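14 April 2018

# A wet Saturday's worth of leaflets: the Stidham visitor guide fair

Stidham holds its guide fair in the old corn hall every spring, before the coach season starts, so that the people who print maps can meet the people who lose them. I run a two-room guesthouse and belong firmly to the second lot. Entry was free, parking was not, and the queue for tea began just inside the door and doubled as the queue for the toilets.

The programme promised 94 stands. They were laid out by a numbering system that put stand 12 beside stand 61, and the map of the hall was on sale at the far end of it. I bought one on my way out, for the collection.

Storitz, who print the valley guide, had the best spot and knew it. The new edition has all the mills, two of the three fords and a centre spread of the viaduct in a shade of orange I have never seen it go. They are printing 3,000 copies, and guesthouses can have a box of 200 for nothing if they collect it themselves. The box weighs about as much as a sheep. I carried mine round for an hour before I found out they would have minded it for me.

Next door, Arango were selling advertising. An eighth of a page is the size of a large stamp and comes with "up to 30 words", which in my case covers the name of the house, the phone number and a short apology about the stairs. I took the form away to think about it. They rang in the time it took me to reach the cake. 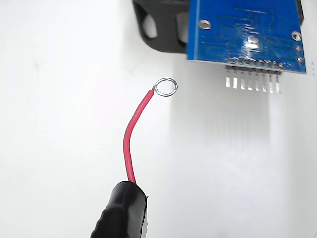 Can you still get the guide on paper if you don't want the download?

Paper copies are free from the tourist office, the station and any guesthouse that managed to get its box home. The download has the same pages, plus a bus timetable that was corrected in March after the paper one had gone to press.

Kilevia had come furthest and brought the most chairs. Theirs is a guide you follow on your phone, with a voice that tells you when to look left. I tried the Stidham walk with it in the hall, where it told me to cross the river, then told me again with more feeling. The church section is good, though, and it knows about the side gate, which the paper guide has been ignoring for years.

The afternoon talk was on brown signs and how to apply for one. You fill in a form, the form goes to the county, and the county writes to ask whether you have filled in the form. I took two pages of notes and ate somebody else's biscuit.

Back next spring, I expect, with a trolley.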